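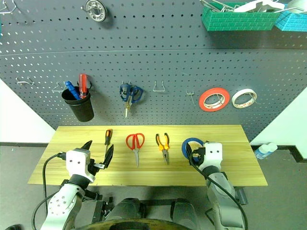 What did we learn from the open day at Goduvum?
Less than the brochure promised, though enough to make the trip worth it. Mostly we learned which questions to ask next time.

Notes for talk, 2/25/18

Start with the pitch. Zomix says 537 pick-ups without a drop. Pause there. Who set the tools out? They wouldn't say.

Two arms, four tools on the table: screwdriver, scissors, pliers, blue tape. Well spaced. My bench has never looked like that - ask the room whose has.

Pegboard behind. Taking scissors off a hook is the job I'd pay for. I asked to see it and got a leaflet.

Price: 2101 a month, service extra. Say it slowly.

Be fair here. The staff were patient, and the Abugri people back in January showed us only slides.

Skip the Lastska story if short on time.

Ask for hands - who would sign today? Then go to the cost sheet, line 41.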